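Stedus opens its doors for kitchen robot demonstration

22 January 2026

SKUVVILLE — Visitors filled the ground floor of Stedus on Thursday, when the company held an open day to show how it prepares robots for work in home kitchens. The company said 111 people had signed up for the visit, and the last group was let in shortly before closing time.

Most of the program took place in front of large screens. Stedus does much of its work in simulation, where a kitchen counter with common things on it can be built in the computer and changed in a moment. The guests followed several runs and could ask the engineers to stop at any point and explain what was going on.

Every group stayed 55 minutes. After a short talk, the visitors were shown the library of kitchen objects, which now has 676 items, and then they moved to the screens. Many questions were about time and cost. The engineers answered that a single task can need 600 runs before they look at it on a real machine — and that even then it often goes back to the computer.

We use cookies to improve your experience on this site. By continuing to read, you accept our cookie policy. Accept | Settings

Two local companies, Grabner and Flanby, helped to prepare the event. Grabner lent the screens, and Flanby offered coffee and a small lunch in the entrance hall.

Stedus plans a second open day in February, this time for school classes only. Teachers can register their class at the reception desk or by phone. Places are free, but the groups will be kept small.
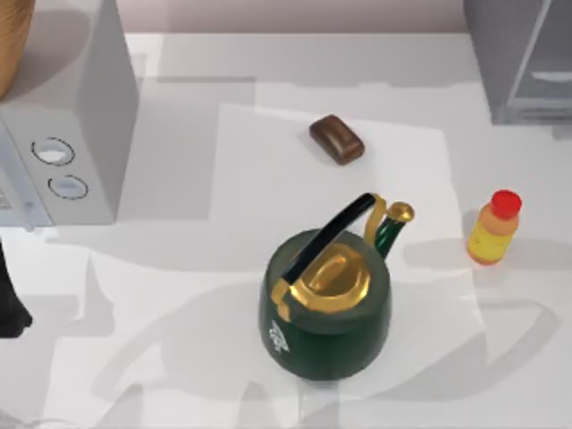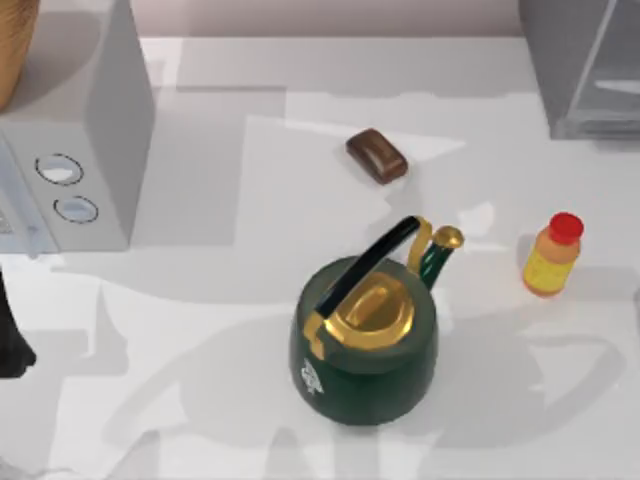
The simulated kitchen counter with a green kettle, in two views. Pictures: Stedus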